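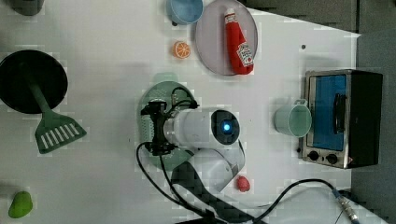 Play kitchen table, ketchup lying on its plate, pan over on the left

Ticket subject: Derley kitchen set, ketchup bottle won't stand up
Opened: 27 January 2022
Status: waiting on customer

Hi again, Vindex! Thanks for getting back so quickly. You asked me to go through everything I've tried, so I'll do it in order and you can skip the bits you know.

The bottle came in the big Derley box with the fruit and the bowls. It stood up fine for the first few weeks and then it started going over whenever anyone leaned on the table. Now it goes over if you so much as put a cup down (slight exaggeration, but only slight).

First thing I tried was your tip about pressing the base flat on a hard surface. I gave it a good shove and left it overnight under 4 cookery books. Better in the morning, back to wobbling by lunch.

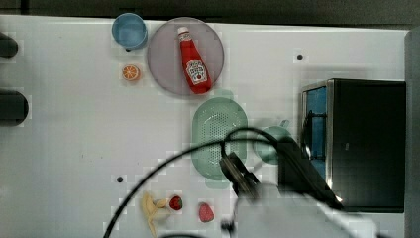 Second thing was checking the table, as you suggested it might be on a slope. It's a Claeys one and I put a spirit level on it both ways, dead flat. We've given up on standing the ketchup anywhere now, so it gets laid across the big plate, label up, next to the orange slice. Fine for tidying away, but the children want to stand it up next to the microwave like at home, and it rolls when they grab the plate.

Third thing, and I'm a bit embarrassed by this one, was Blu Tack. It held for an afternoon. Then the bottle got picked up in a hurry and the Blu Tack stayed behind, and I was scraping bits off with a ruler while the next group was coming in.

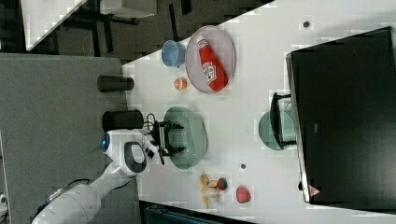
So then I rang Fistar, as their name is on the delivery note, and they said the base can go slightly round if the bottle's been washed too hot. Well, ours all go through the same wash at the end of the week! The bananas and strawberries don't seem bothered by it. I've moved the bottle to hand washing, lukewarm, and it's made no difference so far, but maybe the damage is done.

I did wonder about weighting it. Could I put 300 g of sand in through the cap, or is the cap glued? I've twisted it as hard as I dare.

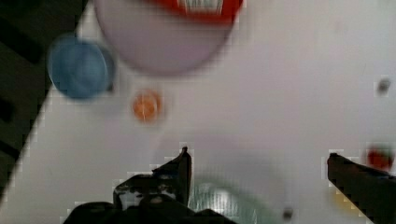 Ebony Hapeta
Playroom lead

One more question while the ticket's open. If you do send a replacement, can it be just the bottle? The blue cup, the plate and the orange slice are all in daily use and I'd rather not swap a whole box. I've got the receipt somewhere and can scan it if you need it. Cheers!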